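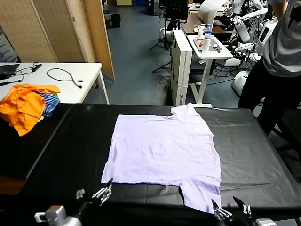
2 min read

Minutes, clothing swap planning meeting, Cirnholm hall, 14/02/2026

I took the notes again, so forgive the gaps — my pen gave out and I had to go hunting for another one during item 2. Last meeting's minutes were passed with one fix: the racks came from Dilix, and I'd written Yoo.

1. Money
We have $2000 set aside for the year and almost none of it is spent. We agreed to put $50 toward labels and safety pins now. Hall rent for April is still waiting on an invoice.

2. Folding
This ate up most of the evening! Everybody folds T-shirts their own way and at the last swap the piles kept sliding over, so we want one way of doing it. We used the lavender short-sleeved tee to talk it through. Lay it flat on the black-covered table, smooth out the body, bring the sleeves in toward the middle, then fold up from the hem. I wanted to roll them (I roll everything at home) and got outvoted, fair enough.

Some of us like the black cover because light colors show up well against it and you can spot a crooked hem. Others find it too shiny under the hall lights. We're keeping it for the April swap and will talk again after.

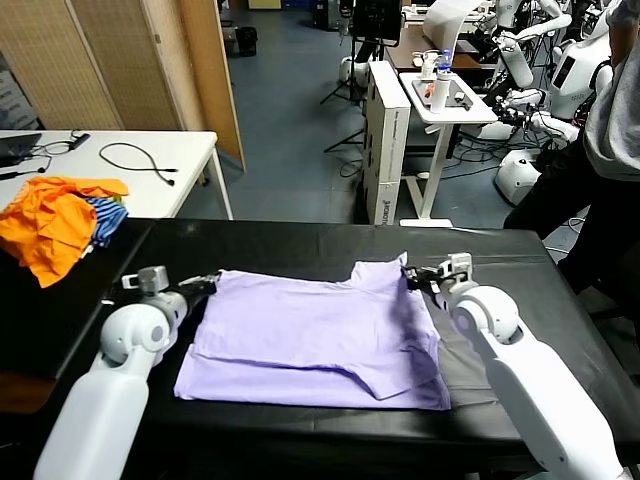 Item 2: the lavender tee with one sleeve folded in, orange and striped clothes in the pile to the left.

We also went back and forth on where unfolded clothes should wait. The heap at the side of the folding table is handy but it creeps into your elbow room. Agreed: unfolded things go on the white table from now on, and anything with cables gets moved off it first.

3. Sorting
Tops by size, then by color if there's time. Stripes go with whatever color there's most of — yes, we really did discuss this. Stained items go in the rag bag for Skendo, who will pick up once we have 11 full bags. We're nowhere near that yet.

4. Anything else
Could we have a full-length mirror by the door? Everyone liked the idea, but we don't have a mirror. Carried over.

Please bring your own hangers to the next meeting, and I'll bring the label samples from Yoo.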